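Bultov Robotics Lab
Gripper Comparison Group – Minutes of the meeting of August 13, 2018

2 comments
8 shares

1. Minutes of the last meeting

Approved with one correction. The spare controller was ordered through Gunley, and the earlier minutes had it as Pereyra.

2. Purpose of the trial

The group went over what it wants from the kitchen table setup. We have to pick one two-finger gripper for the arm before the December order closes. The choice is between the Lokstead fingers and the Pereyra fingers. Both are to be run on the same white table with the same sort of items: the ketchup bottle on its plate, the colander, the toy fruit, the blue cloth. The overhead view will be used to check the layout before each block of runs.

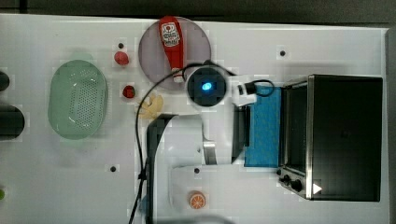
3. Runs to date

The log stands at 438 attempts over both sets of fingers. Failed grasps are entered the same way as good ones, with a short note on what went wrong. It was noted that some early entries have no finger type written in. Those entries will be left out of the comparison unless the type can be worked out from the file times.

The target for the next block is 100 attempts per finger set, split evenly between hard and soft items. The order of the items will be shuffled from a list and not picked by the operator.

4. Wrist camera

The group reviewed stills from the wrist camera. The main complaint is that the gripper takes up a good part of the view along the bottom. This matters most for small items close to the fingers, where the planner has to work from the last clear view before the approach.
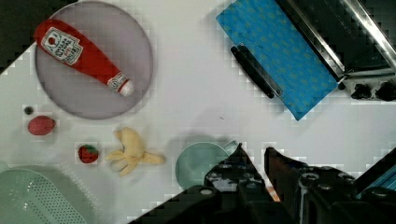 Wrist camera view, with the ketchup bottle on the plate and the fingers at the bottom.

Two fixes were discussed. One is to tilt the mount forward by 8 degrees. The other is to move the camera higher on the wrist and accept a longer cable. The tilt is the cheaper of the two and can be undone in a few minutes, so it will be tried first. Camera calibration has to be redone after any change to the mount – this was missed last time and cost most of an afternoon.

There was also a question about whether the banana can be used as a test item when a finger covers part of it. Agreed to keep it in, and to enter "partly hidden" in the log when that applies.

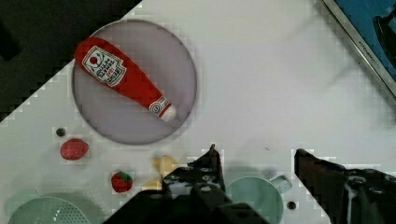
One member objected that the tilt would only move the problem, and that a second fixed camera at the side of the table would tell us more than any change at the wrist. The point was taken. A side camera will be priced, but the tilt test goes ahead in the meantime.

5. Cable routing

The cable loop at the gripper was raised again. On long reaches toward the blue cloth it is not clear how much slack is left. The operator should run the arm slowly through its full reach before each block and stop if the cable pulls tight.
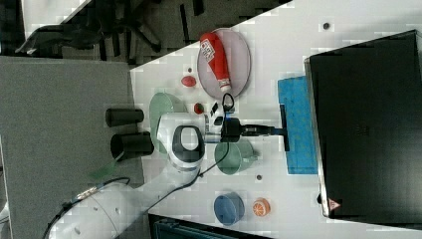
A shorter loop with a clip farther back along the arm was suggested. Gunley has clips that may fit, and a pack will be ordered with the next parts request. Until then the routing stays as it is, so that both finger sets are tested under the same conditions.

6. Controller

The force limit was set differently for the two finger sets during the first week. Agreed that one limit will be used for both, and that the value will be written at the top of each log sheet.

7. Actions

– Tilt the camera mount and recalibrate.
– Get a price for a side camera.
– Order clips from Gunley.
– Mark log entries that have no finger type.
– Print the shuffled item list for the next block.

8. Next meeting

To be set once the next block of runs is finished.

2 comments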